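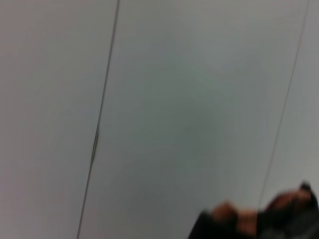
Smooth gray panels with a thin dark seam between two of them.

Erkell is hiring: Interior Paint and Finish Technician (full time)

Location: Vistley, with regular work at customer sites within driving distance
Reports to: Marjatta Koskela, Finishing Supervisor
Apply by: 27 Sep 2019

About the job

Erkell fits out and repaints offices, clinics, schools and small workshops. We do walls, doors, trim, built-in cabinets and panels. Most of our work is repainting in buildings that stay open while we are there, so a good part of the job is getting in, doing a clean day's work and leaving the place usable for the people who come in the next morning.

We need one more technician on the finishing crew. The crew has seven people at present, split between the spray shop in Vistley and the customer sites. You would spend most weeks on site and the rest in the shop, depending on what has been booked. The position is permanent after a trial period.

What you will do

Prepare surfaces: wash, fill, sand, mask and prime. Expect this to take up more of your week than painting does.
Apply water-based and solvent-based coatings by brush, roller and spray gun.
Match colors and sheen on repairs so that a patched area sits well next to the old finish.
Check seams, edges and corners before handover and fix what needs fixing.
Keep a short written record for each room or item: product used, number of coats, drying time, any problems.
Load and unload the van, set up dust sheets and extraction, and clean up at the end of the shift.
Speak with customers on site. They will ask when they can have their room back, and you should be able to give them a straight answer or call someone who can.

What we are looking for

At least two years of paid work in painting, finishing or a close trade such as cabinet making or auto body. Time spent in a training program counts toward this if it included work for customers.
Good color vision. We do a simple test at the interview.
A driver's license that is valid for a standard van.
You must be able to work on ladders and low scaffolding, and to lift buckets and boards through the day.
Enough written English to fill in the job record and read product sheets.

It helps if you have used an airless sprayer, but we can teach that. The same goes for lacquer work. If you have only ever worked with a brush and roller, apply anyway and say so in your letter. 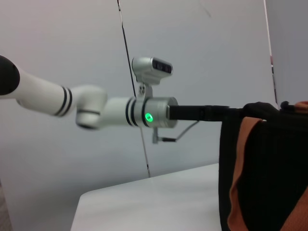

Hours and pay

The normal week is Monday-to-Friday hours with an early start. Some customers can only have us in during the evening, and those shifts are shared out among the crew on a list that goes up well ahead of time. Evening hours are paid at a higher rate. We do not ask for overnight work.

Pay is hourly and depends on your experience. We will tell you the rate on the first phone call, before you take time off to come and see us. You get 24 days of paid leave a year, and the shop closes for two weeks in July, which comes out of that leave. Travel between the shop and a site is paid time. Travel from your home to the shop is not.

We supply respirators, gloves, work pants and knee pads, and replace them when they wear out. Respirator fit testing is done on your first day. If you have a beard, please read the section on masks in the staff handbook before you accept an offer - we will send it to you with the letter.

The first weeks

New technicians are paired with Musyoka Biwott for the first month. You will start with preparation and priming, then move on to finish coats when he is satisfied with the work underneath. At the end of the trial period you will sit down with Marjatta and go over the job records together. If there is something either side is unhappy with, that is the time to bring it up, though you do not have to wait until then.

How to apply

Send a resume and a short letter to Thérèse Desjardins at the Vistley office, by mail or by hand at the front counter. Include the names of two people who have seen your work and a phone number for each. Photos of finished jobs are welcome but not required. Please do not send original certificates.

We read applications as they come in and may start interviews before the closing date. The interview takes place at the shop and includes a practical test: filling and sanding a damaged panel, then applying one coat to a door. Wear clothes you do not mind getting paint on. We pay for your time during the test whether or not you are hired.

Everyone who applies will get a reply. Questions about the work itself can go to Marjatta Koskela, and questions about pay, leave or the forms to Thérèse.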